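Chapter 8
Mixing and Shaking

Most of the drinks in this book are stirred or poured. The ones in this chapter are shaken, and they need a container that closes tightly and comes apart easily for washing. By the end of the chapter you should be able to fill, close, shake and open a shaker without spilling, and set up a work area for cold drinks.

A shaker has two jobs. It mixes liquids with things that do not blend well by stirring, such as syrup, cocoa or ground spice, and it chills them when ice is added. Metal shakers chill faster. Clear plastic ones let the learner check the contents from outside, and for that reason they are used in the first exercises.

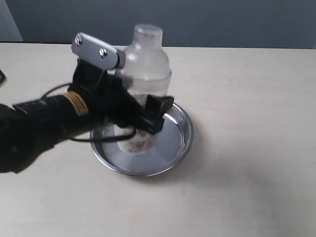

Figure 8.1 A clear plastic shaker standing in a round stainless steel dish. The cap section meets the body at the seam.

Set the shaker in a shallow dish with a raised rim before you fill it. Drips stay in the dish and the tabletop stays clean. Put dry ingredients in first, then liquid, then ice. Press the cap section down evenly all the way around the seam before you fit the small lid.

Never fill a shaker to the top. In the kitchen at Marikar, Piyumi Talukder taught her students to leave 2 inches of space, and the recipes that follow use the same rule.

Key terms: shoulder, seam, cap, headspace, strainer

Before you begin, review the section on measuring liquids on page 47. The practice recipes start on page 60.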